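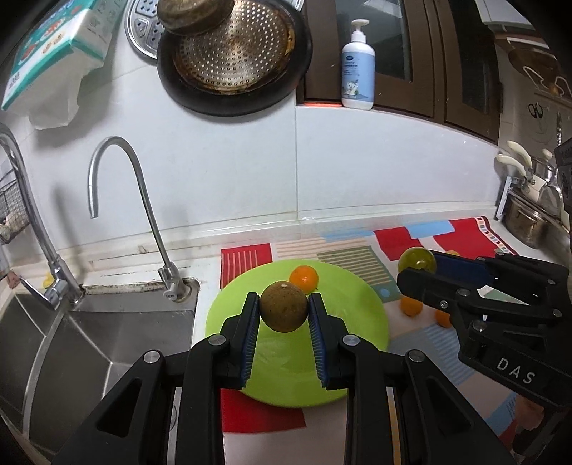
Mandarin orange

The mandarin orange (Citrus reticulata) is a small citrus tree and the fruit it bears. The fruit is smaller than a common sweet orange, slightly flattened at both ends, and has a thin, loose peel that comes away easily by hand. The flesh divides into segments and is usually sweeter and less acid than that of other oranges. Mandarins are eaten fresh, canned in syrup, pressed for juice, and used in salads and desserts.

Names

The words "mandarin," "tangerine" and "clementine" are often used loosely in stores. Tangerines are mandarins with a deeper orange-red peel. Clementines are a hybrid of a mandarin and a sweet orange and are often seedless. Satsumas, long grown in Japan, have very loose skin and bruise easily in shipping.

Origin

The mandarin is one of the original citrus species, along with the pomelo and the citron. Most citrus sold today descends from crosses among these and a few other wild types. The sweet orange and the grapefruit both carry mandarin ancestry. Wild mandarins are native to southern China and nearby areas.

Growing

Trees are grown from grafted stock, since seedlings take longer to bear. The tree stands cold better than the sweet orange does, but the fruit is easily damaged by frost. Many kinds bear heavily one year and lightly the next. Growers thin the young fruit to even out the crop. In the Northern Hemisphere the main harvest runs from fall into winter, with late kinds picked as far on as March.

The fruit is clipped from the branch, as pulling can tear the peel near the stem and let in mold.

Local varieties

The Zondanon is a late, seedy mandarin grown in the Brilcombe district. It was selected by the grower Theano Tzanetos from an orchard of 100 trees and is sold mostly at farm stands. Its peel is dried and used to flavor tea.

Storage

Mandarins keep for several days at room temperature and longer in a refrigerator. Fruit with soft spots should be removed from the bowl or bag, as mold spreads quickly by contact.

See also

Citrus hybrids
Kumquat
Pomelo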